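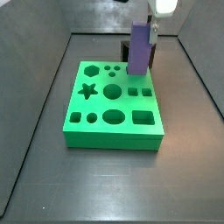 How deep should the pockets be in a thick foam shape board, so that the blocks stand up but a child can still pull them out?
Cut them to a third of the height of the tallest block, and make the slab from two layers if one sheet is too thin.

From: the Drostham toy library desk
To: Novwood list (handmade and repaired toys)
Subject: Re: [novwood] foam for shape boards, which kind and how to cut

Hello all,

Thank you for the question. I waited some days with my answer, as I wanted to look in my notebook first and not write from memory. Please excuse my long message and my English. I put my answers between the parts of the earlier message, I hope it is readable in the digest also.

> We lend out shape boards to families and the thin wooden
> ones are always coming back with a corner broken. I would
> like to try a board from thick foam, with pockets cut in
> the top for the blocks. Has anyone on the list done it, and
> what foam did you use?

I have made several of them. The foam I use is the closed-cell kind, the same as in floor mats for gymnastics. Please do not take the soft yellow foam from cushions. It tears at the first edge, and the walls between two pockets fold over when the child pushes.

I buy sheets from Olszewski, which is a small shop for packing material in our town. They sell offcuts by weight and they have it in green, black, and sometimes blue. The color is a matter of taste, but I am fond of the bright green. The inside of a pocket looks darker than the top by itself, from the shadow, so the star and the hexagon can be read well without any paint. With black foam you see almost nothing, and the children must search with the fingers. For some children this is a good game, but for a first board I would not choose it.

> My sheets are not thick enough. Can I glue two together, or
> will it come apart?

You can glue two, and I do it always. There stays a fine line along the side where the layers meet. I do not mind the line. If it troubles you, sand the side with a paper of medium grain on a flat piece of wood, but go in one direction only, otherwise the foam gets small crumbs.

The glue is more important than the foam. I tried Fekar contact glue, the one in the flat tin, and I am content with it. You put a thin coat on both faces, wait until it does not stick to the finger, then lay them together from one side to the other side. You have only one chance. I lay baking paper between and pull it out slowly, then the sheets cannot catch each other too early. After this I put the board under books for the night. Open the window when you do it.

One thing I did wrong in the beginning: I glued first and cut the pockets after. The knife must then go through the glue line and it pulls to the side. Now I cut the upper layer completely through, on a cutting mat, and glue it on the lower layer, which stays whole and makes the floor of the pockets. The floor is flat in this way and all pockets have the same depth. It does mean that the pocket can be only as deep as your upper sheet. If this is less than the third I wrote at the top, take a thicker sheet for the upper layer.

> Which shapes should I put in? I was thinking circle,
> square, triangle and stop there.

It depends on the age. Circle, square and triangle are finished very fast by a child of 4. I like a board where some shapes are near relatives, for example a large round one and a wide oval, or a square with sharp corners and a square with soft corners. A child who can already do the star will still stop and think there. In our library the rectangle with round corners is the one that makes the most discussion.

Small round holes in a group of three, like a triangle, are also nice, for pegs. But please see the note on small parts further down.

You do not have to put the shapes in straight rows. I place them loosely, with a bit of difference in height and distance, and I find the board more friendly so. Only keep enough wall between the pockets. I leave two fingers, and next to the edge of the board a little more.

> How tight should the fit be? And how do you get clean
> corners?

For the fit, put the block on the foam, draw around it with a thin ballpoint pen and cut on the outer side of the line. The foam gives a little, so the block is held but does not jam. For tall blocks I go a bit wider. A tall block is seldom brought down straight, most children come with it leaning, and if the pocket is too tight then they push the whole board away over the table. Make the bottom end of the block a little round with sandpaper, it helps more than a wider pocket.

For clean corners I use a new blade and I cut always from the corner to the middle of the side, then from the other corner to the middle. Never around the corner in one movement. For the star this is slow work. I count on five tries before the first good star, and I still keep my bad ones in a box, they are useful as stamps.

Round holes I make with a piece of metal pipe, sharpened on the inside with a round file. Turn it with light pressure. When you press hard, the hole becomes narrower at the bottom.

> What about cleaning? Ours are borrowed by many families.

Warm water with a drop of dish soap and an old toothbrush for the pockets. Shake out the water and let the board stand on its side until the next day. I do not use alcohol, the glossy top of the sheet became dull and a bit sticky from it.

About the small parts: we lend the boards with thin pegs only from 6 years, and they have a red sticker on the bag. The other boards are without pegs. Please also look for bite marks when a board comes back. A board with a piece missing I do not repair, I cut it up for packing.

What I do not know is how the foam behaves in a very hot car. One board came back in July with a bend and it never became flat again. If somebody on the list has a remedy, I would be glad to read it.

I can send my paper patterns to anyone who wants them. The hexagon is not perfect, one side is a hair too long, so please measure it again before you cut.

With friendly greetings,
Drostham toy library

--
Novwood list. To leave the list, send an empty message with the subject "leave".
Attachments over 1000 KB are held back until a moderator has looked at them.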